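Edgardo Sison
Right, a few people asked what I do all day now that I'm on the teleop desk at Dringate. Short version: I move a robot arm by remote control so that it can learn to do the same job without me. Longer version coming up, with moaning.

Edgardo Sison
You sit there with a controller in your hand and the arm copies you. Press record, do the task, stop, put everything back, go again. Each go is called a demo. Our current task has 524 of them in the can and my wrist knows about every single one.

Edgardo Sison
First thing you learn is that you've been spoilt by having fingertips. I can't feel a thing through this setup! You're going purely on what you see, so you end up moving like someone carrying soup up the stairs.

Edgardo Sison
Second thing: the robot learns your bad habits too. I used to do a little wiggle before closing the gripper (nerves, mostly). We trained on my first batch and the arm did the wiggle. Every time. On its own. I've never been so embarrassed by a machine.

Edgardo Sison
This month is all picking out of the bin. Cup, fruit and veg, odds and ends, and I go in for whatever the screen tells me to. The purple cup is my favourite and also my enemy, depending on what's lying next to it.

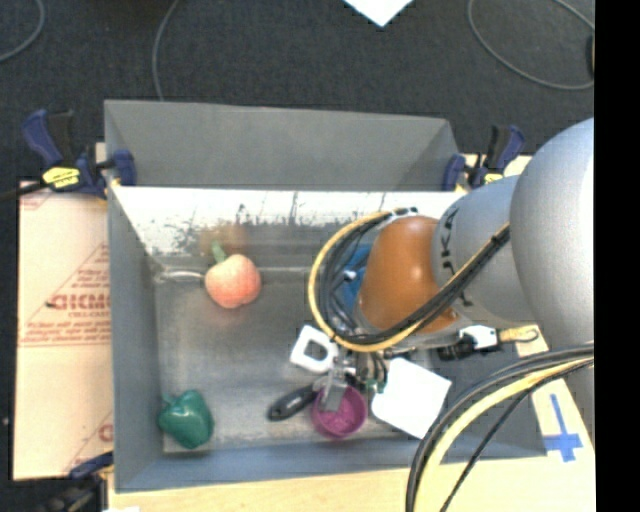
Tam asked under the last post why we don't just write a program for it, if it's only picking things up. Fair question, and we do have one for the simple stuff. But the minute two things touch each other it gets fiddly, and it's a lot quicker for me to show it a few hundred ways of getting a cup out than for anyone to write them all down.

Edgardo Sison
Also, variety matters more than I thought it would. If I come at the cup from the same side every time, the robot thinks that's the only side a cup has. So between demos I shuffle everything about and try not to be tidy. Harder than it sounds! I'm a tidy person. I keep lining things up without meaning to.

Edgardo Sison
We tried the hand-guiding way as well, where you grab hold of the arm itself and walk it through the job. Lovely for slow things like wiping. For the bin I hated it, my own elbow kept getting in the way of what I was trying to look at. Back to the remote after 11 goes.

Edgardo Sison
What do I do with the bad ones? Depends. If I drop something and pick it up again, it stays in, it's good for the arm to see a recovery. If I sneeze and bash the wall, that gets binned (sorry). The Stamlow lot keep every failure and label it, and I do wonder if they've got the right idea.

Edgardo Sison
Target before we retrain is 2167, so there's a way to go yet. I do them in blocks with a tea in between, and after 7 blocks I'm no use to anyone. You can see it in the recordings, my late afternoon demos are so much slower than the morning ones.

Edgardo Sison
Anyway, tea's done. If anyone else does this for a living, tell me what you do about your wrist. I've got a foam rest and it's rubbish.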